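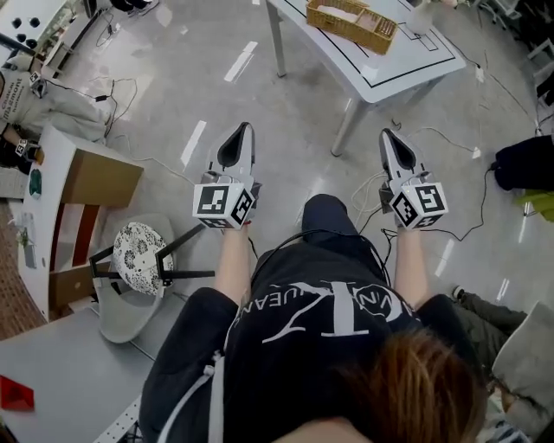

Plumon Manipulation Software - Progress Report to Trornum
Report date: 7/20/25
Work packages covered: WP2 (pose tracking), WP3 (policy training), WP4 (tooling)

0 comments
4 shares

1. Status

WP2 is on schedule. WP3 is two weeks behind the plan because the tracking format changed after the first batch of demonstrations had been converted. WP4 is on schedule except for the replay viewer, which has been moved to the next period. No change to the budget is requested.

2. Pose tracking from marker cubes

The hand-held grippers are tracked through the fiducial cubes mounted near the handles. The tracker, Bogdan, was rewritten in this period. The previous version solved for each visible face separately and averaged the results, which gave jumps in orientation whenever a face entered or left view. The new version treats all detected corners on a cube as one rigid point set and solves a single pose per cube per image. Where a gripper has two cubes, both go into the same solve, using the offset measured at calibration.

The single-face case is still the weak point. When only one face is seen nearly head-on, two orientations fit the corners almost equally well. Bogdan now keeps both candidates alive and picks between them with a short forward and backward pass over the track. This works offline. It does not work for live use, and the live preview still shows occasional flips. We do not plan to fix the preview, as no training data passes through it.

Motion blur remains the main cause of dropped detections. Gaps of up to 12 images are filled by interpolation on the pose and marked as filled in the log. Longer gaps split the recording into two segments. The limit was set by comparing filled poses against held-out detections on slow and fast reaching motions. Fast wrist rotation is the case where interpolation is least reliable, and we may lower the limit for segments above a set angular speed.

3. Head view and hand view alignment

Recordings combine a head-mounted camera with the gripper tracks. Both streams are now stamped against one host clock. Before this change the offset between streams drifted over a session, and the correction was done by hand from a clap at the start and end. The clap is kept as a check only.

The head moves a great deal while the demonstrator works, so gripper poses expressed in the head frame are not useful as actions. The converter now writes relative poses: each action is the gripper pose in the frame of that same gripper at the start of the action window. For two-handed tasks it also writes the pose of the left gripper in the frame of the right. This is the format change mentioned in section 1. The older recordings were reconverted from raw data and nothing was lost.

4. Policy training

The current training set holds 3000 segments after filtering. Tasks are limited to table-height pick and place, placing objects into a basket, and passing an object from one gripper to the other. Segments are rejected by the filter for any of these reasons:

- the gripper width signal is missing or constant for the whole segment
- filled poses make up too large a share of the track
- the two hands come closer than the geometry of the fingers allows, which indicates a bad solve

The third rule catches most of the errors that earlier had to be found by eye.

A baseline policy was trained on the relative format and evaluated on the bench arm over 200 trials. Single-hand placing was stable. Handover was not: the receiving gripper tends to close before it has reached the object. The logs point to latency. The policy was trained as if observation and action were simultaneous, while on the arm there is a measurable delay between them. Latency matching has been added to the executor but has not been evaluated on handover. Results will be in the September report.

No claim is made here about transfer to other arms. The evaluation used one arm model and one set of fingers.

5. Planning layer

Brolline, the planning layer, sits between the policy output and the joint controller. It takes a short window of target poses, checks reach and self-collision, and produces a timed joint path. Two changes were made.

First, it no longer rejects a whole window when one pose is out of reach. It truncates at the last valid pose and asks for a new window. This removed most of the full stops seen in earlier runs - the arm now slows near the limit of its reach and continues.

Second, the path timing is warm-started from the previous window. Planning time is lower and more even as a result. The worst case is still set by collision checking when both hands work close together.

6. Tooling

The session checker runs right after each recording and reports missing streams, clock errors and the detection rate for each cube. It has replaced the end-of-day check, and bad sessions can be repeated while the room is still set up. The calibration script has been reduced to one command. It refuses to write a result if the residual is above threshold; previously it wrote the file with a warning that was easy to miss.

7. Risks and next period

The main risk is the handover result. If latency matching does not correct the early closing, the gripper width channel will need its own prediction horizon, and WP3 will slip further. Work planned before the September report:

- repeat the handover evaluation with latency matching on
- test a speed-dependent gap limit in Bogdan
- finish the replay viewer
- freeze the data format at version 2

4 shares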